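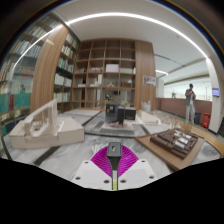
Photo: Sheena Mackay

Section 5. Setting up the Rondau sheet cutter

Read this section before you plug in the cutter. It covers the bench, the cutting mat, the blade and the first test cut. Cutting files and software are covered in Section 6.

5.1 Placing the cutter

1. Choose a level bench that does not rock when you lean on it.
2. Leave 29 cm clear behind the cutter. The sheet travels out through the rear slot and will buckle if it meets a wall.
3. Set the four feet down and remove the orange transit clips from both ends of the rail. Keep the clips in the accessory tray.
4. Slide the carriage by hand from one end of the rail to the other. It should move freely. If it catches, check for a third clip under the carriage (fitted to machines sold before April).

CAUTION: Do not move the carriage by hand once the power is on.

5.2 Fitting the mat

1. Peel the clear film from the mat.
2. Place the mat on the bed with the printed arrow toward the rear slot.
3. Push the mat up to the two stop pins, then close the side levers.

NOTE: A new mat is very tacky. For thin card, press a clean cotton cloth over it a few times first. When the mat stops holding, wash it with lukewarm water and a drop of dish soap and let it dry flat.

5.3 Fitting the blade

1. Switch off the power and wait for the front light to go out.
2. Unscrew the blade cap counterclockwise.
3. Drop the blade into the holder, point down. A magnet holds it in place.
4. Screw the cap back on until it stops. Do not use pliers.
5. Turn the depth ring to the number for your material:

Paper: 1
Thin card: 2
Mounting board: 4
Foam board, first pass: 5
Foam board, second pass: 8

WARNING: The blade is sharp enough to cut to the bone. Hold it by the shank only. Put used blades in the Zollen blade box and not in the trash.

5.4 Test cut

1. Load a scrap piece of the same board you plan to use.
2. Turn on the power. The front light blinks, then stays green.
3. Hold down TEST until you hear two beeps. The cutter makes a small square and a triangle.
4. Lift out the square. If it comes away cleanly, the depth is right. If the bottom paper is still joined, raise the depth by one step and repeat.
5. If the corners are torn, replace the blade.

NOTE: Foam board is always cut in two passes. One deep pass drags the foam and leaves a ragged edge.

5.5 Spare parts

Blades are sold in packs of 6, part number 289. Order from the Irkby parts desk and have the serial number ready. It is on the plate under the left end cap.

Section revised Wed 27 September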